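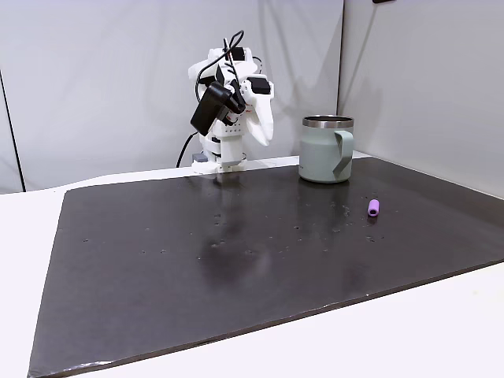
Home Workspaces Bookings Help Contact

Desk Surfaces and Drinks: Frequently Asked Questions

Updated March
By the Uslow Members' Office
2 min read

The following answers apply to all shared tables at the Uslow and Pasaribu buildings.

May I bring a hot drink to a shared table?
Yes. Insulated mugs are permitted at every table. Open cups without a handle should be kept in the kitchen area.

Where should a mug be placed?
Members are asked to stand mugs near the back of the desk board, clear of papers and sleeves. Mugs should not be placed on the bare table top.

How should a dark board be cleaned?
Wipe it with a damp cloth, then with a dry one. Drops and crumbs show readily on a glossy surface, and drops left to dry may leave rings. Scouring pads and bleach must not be used.

What should I do after a larger spill?
Lift the board, dry the table beneath it and inform the front desk. Cloths are kept in the cupboard beside the sink. No charge is made for accidental spills.

Are mugs available to borrow?
Each kitchen holds a small stock supplied by Bumia. Borrowed mugs should be rinsed and returned by 5 pm. Those with a steel rim are to be washed by hand.

What happens to small items left on a table?
Caps, pens and similar items are placed in the tray at the front desk and kept for two weeks.

Can I reserve a table with a large board?
Yes, through the Wavuvex booking page, up to eight days in advance. Large boards may not be moved between rooms.

Back to Help Next: Lockers and Storage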